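Floor Plan, Revised

The Menham order came through in September as a single line: one tent, one dance floor, power, 400 guests. The site was a hayfield at Wonitwood. I was the site technician, so I got the line and the address and a gate code that turned out to belong to a different gate.

I drove up the day before the build with the wheel, the level and a bag of pin flags. A tent order that says "one tent" has to be turned into a drawing before anybody can load a truck. The drawing shows where the stakes go, where the doors go, where the generator sits and how far the cable has to run. It also shows what the ground is doing. The Wonitwood ground fell toward the creek at a slope of 2 percent, which a person walking across it in shoes would not notice. A person dancing on a level floor would notice at the low corner, where the edge of the floor would be standing well off the grass with a ramp bolted to it.

I marked the corners and called the office to ask whether the client had been told about the ramp.

Afaf Tarawneh ran scheduling for Menham. She did not like calls from the field and answered them by reading the order back.

"One tent," she said. "One dance floor."

"The floor needs a subframe. It's going to add half a day."

"It isn't on the order."

"The field isn't on the order either."

She put me on hold. The hold recording was the company talking about linens. When she came back she said the client was someone named Delacroix, that Delacroix was the father of one of the people getting married, and that he was on his way to the site now because he wanted to discuss the position of the tent. I asked what was wrong with the position of the tent. She said she did not know that anything was.

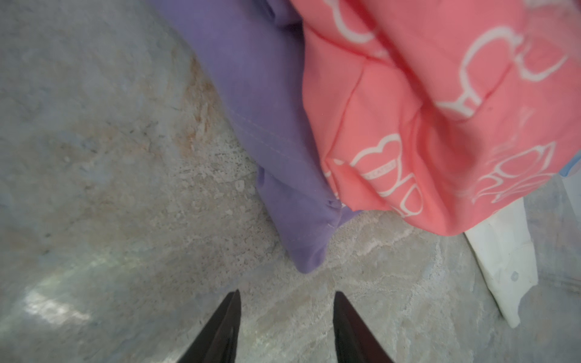 I used the time to run the cable route. The house had a 100 amp service, and most of that was spoken for by a well pump, two ovens and an electric water heater. The caterer's hot boxes alone would have put it over. So the generator was going in behind the hedge, downwind, and the run from there to the distribution box came out longer than I wanted. Voltage drop on a long run is not dramatic. The lights come up a little yellow and the amplifier complains. You fix it with heavier cable, and heavier cable has to be carried by people.

Delacroix arrived in a truck with a dog in it. He left the dog where it was and walked the flags with his hands behind him.

"This is too far down," he said.

I told him it was as far up as I could go and still clear the overhead line. There is a setback from the line. I had measured it twice and written it on the drawing.

"It needs to be by the tree."

The tree was an oak at the top of the field. It was a good tree and it had a large dead limb on the west side. I pointed to the limb. He looked at it for a while.

"My wife wanted it by the tree," he said.

I said I could ask her whether the doors facing the tree would do instead. He said no, I couldn't, and then he told me when she had died. It had been in the spring of the year before. He gave the information the same way he had given the rest, looking at the flags. I wrote "doors N" on the drawing so that I had something to do with the pencil.

We stood there. The dog put its head out of the truck window.

He asked what the limb weighed. I said I was not qualified to say, and that what it weighed was less of a problem than what it was over. He asked if the limb could come off. I said a tree crew could take it off, but not by the next morning, and that even without the limb there were roots. A stake driven into a root will either stop or split it. If it stops you have a stake that holds nothing. He nodded at that as if it were the first useful thing I had said.

"She had the whole thing drawn up," he said. "There's a drawing in the house."

It was on graph paper, in pencil, one square to the foot. I have been handed a lot of client drawings. Most of them show a rectangle with the word TENT in it and a second rectangle, larger than the first, with the word TABLES. Hers had the guy lines on it. She had left the clearance behind the band and put the bar on the opposite side from the restrooms so that the two lines would not cross. She had worked out the floor in panels. In the bottom corner she had written 1,318 and underlined it, with no unit.

I asked Delacroix what that number was. He didn't know. He had been hoping I would.

I tried it as square feet of floor, and it was too much for the dance floor and too little for the tent. I tried it as feet of cable. I tried it as pounds, thinking of ballast barrels. None of those fit anything else on the page. I took a picture of it with my phone and sent it to the office with the slope figures and a request for the subframe, the ramp, the heavy cable and one more hand.
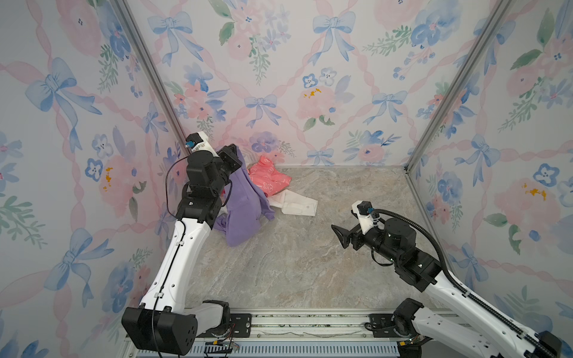 Endang Setiawan, according to the message that came back, had read the drawing on his break and thought the tent was upside down. He meant rotated. If the sheet was turned half around, he wrote, the bar and the restrooms landed on the side nearest the drive, the band backed up to the hedge, and the open end faced uphill. He asked if there was something uphill worth facing. He also said the subframe was in the yard but two of the legs were out on another job, and he would look for blocks.

I turned the sheet around. The north arrow, which I had taken for a mistake, was now correct.

She had never put the tent by the tree. The small circle at the edge of the page, which Delacroix had read as the oak with the tent beside it, was the well cover. The oak was the large shape at the top, lightly drawn, with nothing under it for a good distance in any direction. There was a faint cross on the west side of it, about where the dead limb would be.

I showed him. I laid my drawing next to hers on the hood of the truck and turned mine until the creek was at the bottom of both. The corners were not identical. Hers sat a few feet east of mine, and when I walked out and looked, her corner missed a soft patch that mine had gone straight through. I pulled the flags and moved them.

Delacroix kept one hand on the graph paper so that it would not blow off.

"So she didn't want it by the tree," he said.

"She wanted to see the tree from it."

"She said by the tree."

I did not have anything for that. I went and checked the new corners for square. The diagonals came out within an inch, and I wrote them down.

The trucks came in at seven the next morning by the correct gate. Setiawan had found blocks. He had also brought the legs, which he said had come back overnight, so the blocks rode up to Wonitwood and back again without being taken off the truck. We laid the subframe first, shimmed the low side, and set the floor on it before the tent went up, which is the reverse of how I would usually do it but kept the crew from carrying panels between the guy lines. The ramp went on the creek side with a handrail. Tarawneh called to ask whether the ramp was being billed. I said it should be. She said she would put it down as a ramp.

The generator had the name NEDA stenciled on the housing from some previous owner, and the crew called it that. Neda started on the second try. I put a meter on the far end of the run with the lights up and the hot boxes on, and the drop was inside what I would accept, although not by as much as I had told the office.
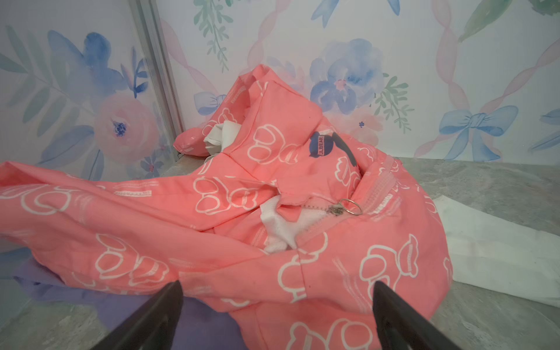

At four in the afternoon the doors were up and the open end faced the oak. It had been roped off on the west side. The tables were not in yet, and the floor panels gave the hollow knock they give when no one is standing on them. Delacroix walked up the ramp and across to the middle and stood there. He asked if he could jump. I said the floor was rated for it. He jumped once, with his hands at his sides, and then went down the ramp again to let the dog out.

I was asked to stay through the event in case of power trouble. There was none worth logging. The band tripped one circuit at the sound check by plugging a kettle into the stage feed, and I moved the kettle. Guests used the ramp all night. Several of them stopped at the top of it to look back at the creek, and this held people up behind them, so for the next job with a slope I have drawn the ramp wider.

We struck the tent the following day. Setiawan pulled stakes and I coiled cable, and Delacroix came down from the house with the graph paper in a plastic sleeve. He wanted a copy of my drawing to keep with it. I gave him the original. It had mud on it and the old corners were still visible where I had rubbed them out.

"Did you work out the number?" he asked.

I said I hadn't. Setiawan, who was holding a stake in each hand, asked to see it again. He said it could be a time. Eighteen minutes past one in the afternoon, thirteen eighteen, with the comma put in out of habit.

"What happens at thirteen eighteen?" Delacroix said.

Setiawan said he wouldn't know. He had only meant that it could be one.

Delacroix took the sheet back and looked at the corner of it, and then up at the oak, and then he checked his watch. It was a quarter to ten. He asked how long we would be. I told him we had the floor still to lift and the subframe under that, and the generator to winch on, and that we would probably be clear of the field by noon. He said there was no hurry about the floor. I called the office and asked Tarawneh if the truck was needed anywhere before two. She read me the schedule, all of it, and the truck was not on it.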